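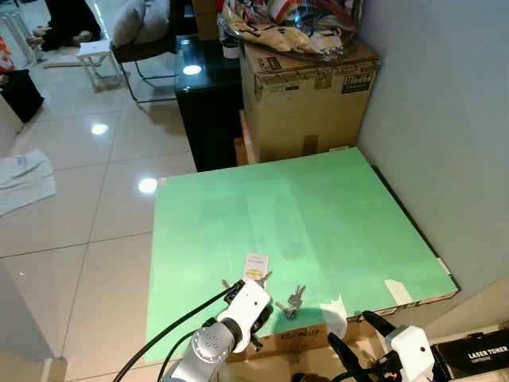
Green board on the floor, with tape along the edges

Can I see a meteor shower from a town with a lot of streetlights, and do I need a telescope?

Posted by Godalel

Hello everyone, I hope this is the right section, I never know whether meteors go under planets or under "other." My daughter's class has been doing the solar system all spring and she came home one day in April announcing that there would be a meteor shower before the end of the month and that we were going to watch it, so apparently we are! The trouble is that our back yard gets the light from a parking lot on one side and a gas station on the other, and on a good night I can pick out the Big Dipper and maybe a dozen other stars if I stand behind the shed.

My brother-in-law has a small telescope he says we can borrow, but he lives 51 miles away and I'd rather know beforehand if it would help. Also, what time should we be out there? She is eight, so 9:00 p.m. is already a stretch, though I'd let her get up early if that's better. And how many would we really see? One website said 5 an hour and another made it sound like fireworks. Thank you for any help at all, and sorry for the long post.

Rosaura Cáceres

Oh, how lovely, I still remember being hauled out of bed for my first one by my grandmother, wrapped in a quilt that smelled of mothballs. Leave the telescope where it is! A telescope shows you a tiny piece of the sky, and a meteor can show up anywhere and is gone in a second or less, so you would spend the night looking at exactly the wrong spot. Even binoculars are too narrow. Your own eyes are the right tool for this one.

The April shower is called the Lyrids. They're bits of dust left behind by a comet called Thatcher, and the Earth runs into that trail every year. They seem to come from near Vega, a bright bluish-white star that is fairly low in the northeast in the evening and climbs through the night. That's why I would go with getting her up early. Between 3:00 and 4:30 a.m. that part of the sky is high up, and you see more of what comes in. If there's a bright moon, put it behind you or behind a building.

About the numbers — under a really dark sky the Lyrids might give you ten or fifteen an hour at their best. From your yard I'd tell her to hope for two or three, and then be thrilled with four. Let her eyes get used to the dark for at least twenty minutes, and please keep the phone in your pocket, one glance at it and you're starting over. If you have to have a light, tape some red cellophane over a flashlight.

Lie flat on something. Reclining lawn chairs are wonderful, and a sleeping bag on a tarp does nicely too. If you can drive even half an hour away from town and find a safe, legal place to park, do that instead, the difference will amaze you both. I drive out past the reservoir myself, and I bring cocoa and more socks than I think I'll need. 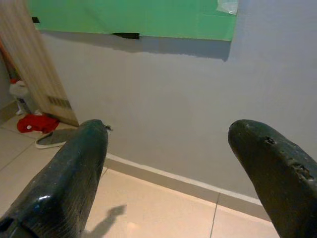 Gray wall and tiled floor

Sokmont

get out of town, thats the whole answer. i watched from a lit up street for years and got maybe one a night. no scope needed

Dokia

I agree with nearly everything Rosaura wrote, and I'd only add one thing for an eight-year-old, which is to have a second job for her to do while she waits. Mine got bored after ten minutes, so we started looking for satellites, and those you can see even from town. They look like steady stars sliding along, and you get plenty of them in the hour or two after sunset, so that could be your 9:00 p.m. outing if the early alarm doesn't go over well.

Check the exact peak night for this year too, as it moves a little, and the Lyrids drop off pretty fast on either side of it. If it's cloudy, the Perseids in August are much better anyway, and warmer. Have her draw a line on a star map for each one she sees — we still have ours on the refrigerator.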